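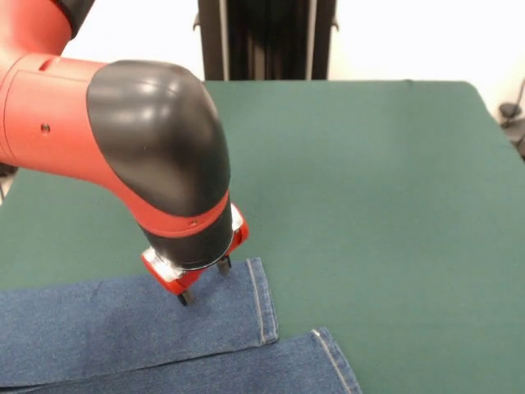

데님의 탈색

데님의 탈색(영어: denim fading)은 인디고로 염색한 경사가 마찰, 세탁, 빛, 산화 등의 작용으로 색을 잃는 현상을 말한다. 착용 과정에서 생기는 자연 탈색과 제조 단계에서 의도적으로 일으키는 가공 탈색으로 나뉜다. 섬유 공학에서는 염색 견뢰도의 한 문제로 다루며, 의류 산업에서는 제품의 외관을 결정하는 공정으로 다룬다. 업계에서는 탈색된 자국 자체를 '페이딩' 또는 '워싱'이라고도 부르나, 후자는 엄밀하게는 세탁 가공 전반을 가리킨다.

목차
1 원리
1.1 인디고의 염착
1.2 직물 조직의 영향
2 자연 탈색
2.1 부위별 명칭
3 가공 탈색
3.1 스톤 워시
3.2 효소 가공
3.3 산화제 처리
3.4 레이저와 오존
4 측정
5 관리
6 같이 보기
7 참고 문헌

원리

인디고의 염착

인디고는 물에 녹지 않는 배트 염료이다. 염색할 때는 알칼리 조건에서 환원시켜 수용성인 류코 인디고로 만든 뒤 면사에 흡착시키고, 공기 중에서 다시 산화시켜 불용성 색소로 되돌린다. 류코 인디고는 셀룰로스에 대한 친화력이 낮아 한 번의 침지로는 짙은 색을 얻기 어렵다. 따라서 침지와 산화를 여러 차례 반복하며, 색소는 실의 바깥층에 겹겹이 쌓인다.

이 과정에서 실의 중심부는 염색되지 않은 채 남는다. 단면을 현미경으로 관찰하면 흰 심을 푸른 고리가 둘러싼 형태가 나타나며, 이를 고리 염색(ring dyeing)이라고 한다. 표면의 색소층이 닳으면 흰 심이 드러나므로 고리의 두께는 탈색 속도를 좌우하는 주요 변수가 된다. 염욕의 pH가 높으면 색소가 실 안쪽까지 침투하고, pH가 낮으면 표면에 머무는 경향이 있다.

로프 염색은 경사를 굵은 다발로 모아 염욕을 통과시키는 방식이고, 슬래셔 염색은 경사를 평행한 면으로 펼쳐 통과시키는 방식이다. 일반적으로 로프 염색이 뚜렷한 고리 구조를 만드는 데 유리하다고 평가된다. 황화 염료로 밑색이나 덧색을 들인 경사는 탈색 후에 회색, 녹색 또는 갈색 기운을 띨 수 있다.

직물 조직의 영향

데님은 대개 3/1 능직으로 짠다. 경사가 위사 세 올 위를 지나므로 겉면에는 염색된 경사가 주로 나타나고, 안쪽에는 염색하지 않은 위사가 주로 나타난다. 마찰은 능선의 돌출부에 집중되며, 굵기가 고르지 않은 슬러브사를 쓰면 굵은 부분이 먼저 닳아 세로줄 모양의 얼룩이 생긴다. 이러한 세로 방향의 탈색을 일본어에서 온 말로 다테오치라고 한다.

중량이 큰 직물은 접힌 자리가 쉽게 펴지지 않아 주름의 능선과 골 사이의 명암 차가 커진다. 신축성을 주기 위해 폴리우레탄을 섞은 직물은 주름이 한곳에 고정되지 않아 명암 차가 작은 편이다.

자연 탈색

자연 탈색은 착용자의 체형, 동작, 세탁 빈도에 따라 다르게 진행된다. 관절 주변처럼 반복해서 접히는 부위에서는 주름의 돌출부가 먼저 밝아지고, 골에 해당하는 부분은 본래 색을 유지한다. 밑단에서는 봉제할 때 생긴 당김과 세탁 수축의 차이로 직물이 비스듬히 뒤틀리고, 그 요철을 따라 밧줄 모양의 무늬가 나타난다.

세탁을 늦추면 국소적인 마찰의 영향이 두드러지고, 자주 세탁하면 전체 색조가 고르게 낮아진다. 다만 땀과 오염물이 남은 상태가 길어지면 면섬유의 강도가 떨어질 수 있다. 햇빛에 의한 변색은 자외선과 공기 중 산화성 기체가 인디고 분자의 공액 구조를 끊어 일어나며, 접어서 보관한 제품의 바깥쪽 접힘선에서 흔히 관찰된다.

부위별 명칭

위스커: 고관절 앞쪽에서 방사형으로 퍼지는 가는 줄무늬. 일본어로는 히게라고 한다.
허니콤: 무릎 뒤쪽에 생기는 벌집 모양의 무늬. 일본어로는 하치노스라고 한다.
스택: 긴 바짓단이 발목 위에서 겹치며 생기는 가로 무늬.
로핑: 밑단이나 허리단의 봉제선을 따라 나타나는 사선 무늬.
트레인 트랙: 옆 솔기의 안쪽 시접이 겉면을 밀어 올려 생기는 두 줄의 선.
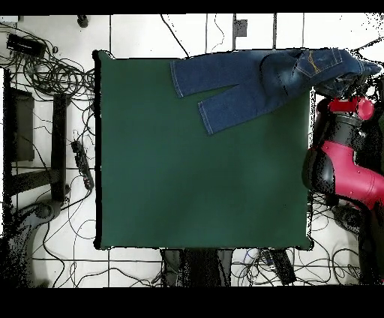 주름을 따라 색이 옅어진 청바지. 밑단에 밝은 색의 봉제선이 보인다.

가공 탈색

스톤 워시

스톤 워시는 완성된 의류를 부석과 함께 회전 드럼에 넣어 표면을 마모시키는 방법이다. 부석의 크기와 투입량, 액비, 회전 시간에 따라 결과가 달라진다. 부서진 부석 가루가 주머니와 솔기에 남고 배수 설비에 퇴적되는 문제가 있어, 처리 후에는 여러 차례의 헹굼이 필요하다. 떨어져 나온 인디고가 흰 위사나 주머니감에 다시 붙는 현상은 재오염(백스테이닝)이라고 하며, 분산제를 넣어 억제한다.

효소 가공

효소 가공은 셀룰레이스로 실 표면의 셀룰로스를 부분 가수분해하여 색소가 떨어져 나오게 하는 방법이다. 산성 셀룰레이스는 작용이 빠르나 재오염이 많고, 중성 셀룰레이스는 작용이 느린 대신 재오염과 강도 저하가 적다. 목표 색조에 도달하면 온도나 pH를 높여 효소를 실활시킨다. 실활이 불충분하면 보관 중에도 가수분해가 이어질 수 있다. 라케이스를 이용해 인디고를 직접 산화 분해하는 방법도 있다.

산화제 처리

차아염소산 나트륨은 인디고를 이사틴 등의 무색 또는 담황색 물질로 분해한다. 반응이 빠르고 비용이 낮아 밝은 색조를 얻는 데 널리 쓰였으나, 농도와 시간을 정밀하게 제어하지 않으면 섬유까지 손상된다. 처리 후에는 싸이오황산 나트륨이나 아황산염으로 잔류 염소를 제거한다. 과망가니즈산 칼륨은 용액 상태로 특정 부위에 분무하며, 생성된 갈색 이산화 망가니즈는 환원제로 씻어 낸다. 분무 작업에는 국소 배기 장치와 호흡 보호구가 요구된다.

모래를 고압으로 분사하는 샌드블라스트는 결정질 실리카 분진이 규폐증을 일으키므로 여러 나라와 기업에서 금지되었다.

레이저와 오존

탄산 가스 레이저는 표면의 색소를 열로 제거하며, 위스커나 허니콤의 무늬를 도안에 따라 재현할 수 있다. 출력이 지나치면 섬유가 탄화하여 누렇게 변하고 인열 강도가 낮아진다. 오존 처리는 밀폐된 챔버에서 기체 상태의 오존으로 인디고를 산화시키는 방법으로, 물 사용량이 적고 재오염된 부분을 밝게 하는 데에도 쓰인다.

측정

탈색의 정도는 분광 측색계로 얻은 CIELAB 값과 색차로 나타내며, 마찰 견뢰도는 크로크미터로 백색 면포를 문지른 뒤 오염 정도를 표준 회색 색표와 비교하여 판정한다. 인디고 데님은 습윤 마찰 견뢰도가 건조 마찰 견뢰도보다 낮게 나오는 것이 보통이다.

부위별 명암 차를 다루는 지표로는 카라손 대비값(Kárason contrast)이 있다. 주름 능선과 골의 명도 L*를 각각 측정하여 그 차를 미처리 원단의 명도로 나눈 값이며, 비아르튀르 에이일손(Bjartur Egilsson)이 제안하였다. 델랄리 아부바카리(Delali Abubakari)와 이저벨 챈(Isabelle Chan)은 달브리지(Dalbridge) 직물 시험소에 보관된 시료 106점에 이 값을 적용하였고, 마모 횟수 1000회 이하에서는 직물 중량보다 고리 염색의 깊이가 대비값과 더 강한 상관을 보인다고 보고하였다. 반면 브라힘 헤가지(Brahim Hegazy)는 능선의 폭이 측색계의 측정 구경보다 좁은 경우 값이 낮게 산출된다고 지적하였다.

관리

색을 유지하려면 뒤집어서 30 °C 이하의 물에 중성 세제로 세탁하고 그늘에서 말린다. 형광 증백제와 산소계 표백제는 색조를 바꿀 수 있다. 새 제품은 고착되지 않은 색소가 남아 있어 밝은 색의 의류나 가죽에 이염될 수 있으므로 단독으로 세탁한다. 식초나 소금을 넣는 민간의 방법은 인디고의 염착 원리상 고착 효과를 기대하기 어렵다.

같이 보기

인디고
능직
배트 염료
염색 견뢰도
셀룰레이스

참고 문헌

Egilsson, Bjartur. 《능직물 주름부의 명도 대비 측정》. 플루르퀴르포르트(Plurkurport) 출판부.
Abubakari, Delali; Chan, Isabelle. 〈고리 염색 깊이와 국소 탈색〉. 《달브리지 직물 시험 보고》 1332호.
Hegazy, Brahim. 〈측정 구경에 따른 대비값의 편차〉. 《노드몬트(Nodmont) 염색 공학》, 3월호.
Dawber, Roland. 《의류 세탁 가공 편람》. 노드몬트.

최종 확인일: 08/12/2023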